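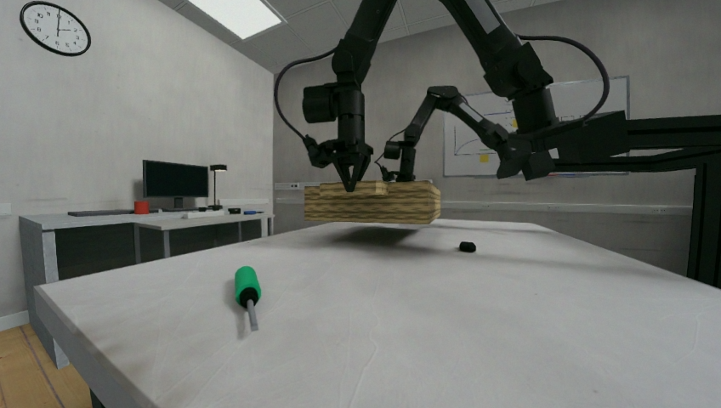 A block and a screwdriver on the bench in the simulated room, with both arms at work.

What I want from a rented robot room

I have been putting off writing this, partly because I like the people who make the thing and partly because I kept hoping the next update would settle the argument for me. It hasn't, so I had better say my piece while it is fresh.

The thing in question is the Ekance bench subscription, which comes from Prandon and which a good many small workshops and colleges will have been offered by now. You pay by the month, you sign in, and you are given a simulated room with a pair of arms mounted at a table. You can drive them yourself or write a routine and let it run, and when you are happy with what you have made, you can send it off to be tried on a real pair of arms at Prandon's own premises. They call that last part Moura, and it is sold separately. I have had the subscription since January, on the ordinary plan, paid for with our own money, and I have used it most working days since then. We make wooden fittings, mostly brackets and rails and the odd run of display stands, and we wanted to know whether a pair of arms could take on some of the dull handling before we spent a frightening sum on finding out.

Let me begin with the good, because there is a lot of it and I would hate anybody to come away thinking I am sour about the whole business. The room is a pleasure to be in. I know that sounds a soft thing to say about a piece of software, but I have spent a fair part of my working life looking at grey grids stretching away to nowhere, with a robot floating over them like something in a bad dream, and it wears you down. In Ekance you get a proper room. There is a clock on the wall, a whiteboard with a graph drawn on it and a couple of yellow sticky notes, and a desk at the side with a monitor and a red cup. The white table has creases and faint scratches on its top. None of that helps you pick up a block of wood, I grant you, but it does help you stay at the job for an afternoon, and it helps enormously when you show it to somebody who has never seen a robot closer than the television. They look at the cup and the desk lamp, and they stop being frightened, and then they start asking sensible questions.

It is useful in a harder sense as well. A routine which has only ever looked at a bare background can go to pieces when it meets a real wall with real things on it, and we learned that the slow way, on another system, long before this one. I would sooner have the clutter in from the first day. The light does its share too. The arms throw long faint shadows over the table, and a block held up off the surface has a soft dark one beneath it, and you find yourself reading those shadows for height without having decided to. I was a week in before I noticed I was doing it.

The objects are well chosen for a trade like mine. You get a long wooden block with wavy grain and chamfered corners at one end, and that is a shape I understand. You get a screwdriver with a bright green handle, and I have come to regard that screwdriver as the real test of anybody's cleverness. A block is a friendly thing. It has flat sides and it stays where you leave it. A screwdriver has a fat round end and a thin metal end, and it needs to be held one way to be passed across and another way to be used, and no amount of enthusiasm gets round that. If a salesman ever shows you a pair of arms moving blocks about, let him finish, thank him kindly, and ask to see the screwdriver.

So far, so cheerful. Now to the part that I think deserves an argument.

Prandon sell Ekance as a way of deciding. The welcome pages say so, the nice person on the telephone says so, and the whole shape of the thing leads you to believe it: practise in the room, see whether your job can be done, then buy or don't buy. My view, after these months, is that the room is a very fine place for learning and a rather poor place for deciding, and that the firm ought to say which of the two it is charging for.

Our own experience shows what I mean. We wrote a routine to lift a rail blank from one end of the table, turn it, and set it down square at the other. I was proud of that routine. We ran it 90 times in the room with small changes to where the blank began, and it did what was wanted in every single run, and I went home and was unbearable about it over supper. Then we paid for a Moura session and sent it off to the real arms, where we were allowed 30 runs, and it managed a good many fewer than that. The blank would shift a little in the fingers during the turn, and by the time it was put down it was off square by enough to matter. One of them was dropped outright. I have the recording and I don't enjoy it.

I don't blame the room for that, or not much. Wood is an awkward customer. It varies along its length, it takes up damp, one face will be smoother than another, and I have had blanks from the same plank behave like strangers to each other. I would be astonished if any simulation had got the whole of that right. My quarrel is with how little I was told. When the routine succeeded in the room, I had a green tick and a cheerful line of text. There was no word anywhere about how near the edge that success had been. Had the grip been comfortable, or had it held by a whisker? Would a slightly slicker piece have slid? The software must have some idea, as it is working out the forces in order to draw the thing at all, and I can't see why it should keep them to itself.

The older Judach kit, which we had on loan for a spell and which I would not otherwise recommend to my worst enemy, did at least do this. Its room was ugly, its manual was uglier, and it fell over if you looked at it crossly. But after each run it gave you a plain strip of figures for how hard the fingers had been pressing and how much the part had moved between them. You had to learn to read it, and once you had, you knew a lucky run from a solid one. I should like somebody at Prandon to borrow a Judach for an afternoon, ignore everything about it that is dreadful, and copy that strip.

There is another side to this, and I have heard it put well by people who teach. Their case is that beginners are easily put off, that a page of force readings would send half a class out of the door, and that a tick is exactly the right reward for somebody who has just made a robot do something for the first time. I have a lot of sympathy with that. I was that beginner not so very long ago, and I remember the thrill of the first tick perfectly well. I would leave it where it is. But the people in the class are not being asked to spend the price of a decent van at the end of the course, and I am, and I believe one product can serve us both if it has a switch in the settings that says how much you would like to be told.

The other matter is the price, and here I shall be brief by my standards. The subscription itself is fair. For what you get, I would even call it generous, and they have not raised it on us. The Moura sessions are where it begins to pinch. They come in a fixed size, they must be booked well ahead, and unused runs are not carried over, so that if you find in your first few tries that the routine is no good, you must either sit there and watch it fail for the rest of the session or throw the time away. We did the first once and the second once, and I can report that neither is any fun. What I would like is a small handful of real runs included with each month's subscription, even 2 would do, to be used whenever one has something worth trying. It would cost them a little time on the arms. It would also mean that every customer met the real world early and often, in small doses, when a failure is still interesting and hasn't yet become expensive.

I raised all of this through the customer forum, under request 2216 if any fellow subscriber would care to add a word of support, and I had a courteous answer that told me my suggestion had been passed along. Perhaps it has. The firm has been good about small things: the keyboard controls were dreadful when we joined and are now quite pleasant, and driving the two arms together, which used to feel like patting your head and rubbing your stomach, has become something I can do while holding a conversation.

People have asked me whether they should sign up, and I have been giving different answers depending on who was asking. If you teach, yes, do – your students will love it and so will you. If you are simply curious and have a bit of money for it, yes again, and start with the block. If you run a workshop and you are hoping to be told whether to buy a pair of arms, then sign up by all means, but put aside the money for at least three Moura sessions before you begin, and treat every tick in the room as leave to go and try the job for real.

We are keeping ours for the time being. The rail routine has been rewritten with a slower turn and a pause before the blank is set down, and it has its next session on the real arms booked.

October 6, 2026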